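Suture practice pads: setup, stitching and upkeep

Fix the pad flat to the bench before starting. A Kandik tray with a rubber liner holds most sizes; double-sided tape also works but leaves residue on the underside. Set the lamp at 45 degrees to the surface so the cut edges cast a shadow.

Grip a curved needle between half and two-thirds of the way back from the tip. Enter at right angles to the surface and follow the curve of the needle through. 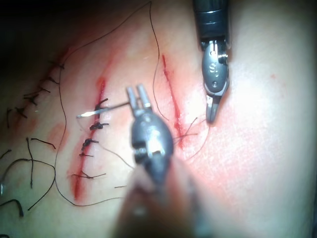
Curved needle held in the driver jaws, over the middle incision.

Interrupted stitches are tied and trimmed one at a time. Bite depth should equal the distance from the edge. Keep spacing at 7 mm on a standard pad, closer where the cut bends. Tighten only until the edges meet. An overtightened stitch cuts into the synthetic skin, and the hole does not close again.

Draw the strand straight up from the exit point before the first throw. A sideways pull widens the needle track. 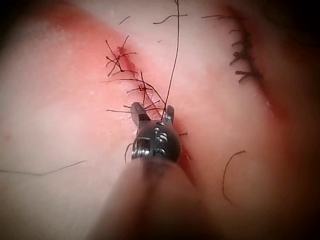

Leave tails long enough to grip with forceps, since they have to come out again if the pad is to be reused. Cut each stitch on one side only, below the knot, and lift from the other side. Collect offcuts as you go. Loose thread left in an open cut gets dragged into the next stitch.

Clean the pad with lukewarm water and a little dish soap. Solvents dull the surface and make it tacky. Dust with talc, shake off the excess, and store flat, away from sunlight. A Zonora pad in regular use here took nearly 100 stitches per cut line before the edges frayed.
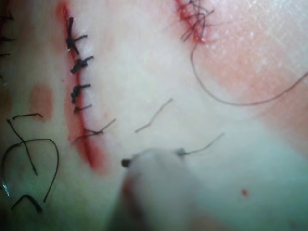 Henk Vandenberghe writes that he gets longer life by starting each new cut at least a finger's width from the last one, and that cornstarch does the same job as talc. He also turns the pad end for end every August and keeps the worn half for knot tying.

Replacement skins from Van Rooij fit the Kandik tray without trimming. Norkeo skins are slightly wider and need a strip taken off one long side.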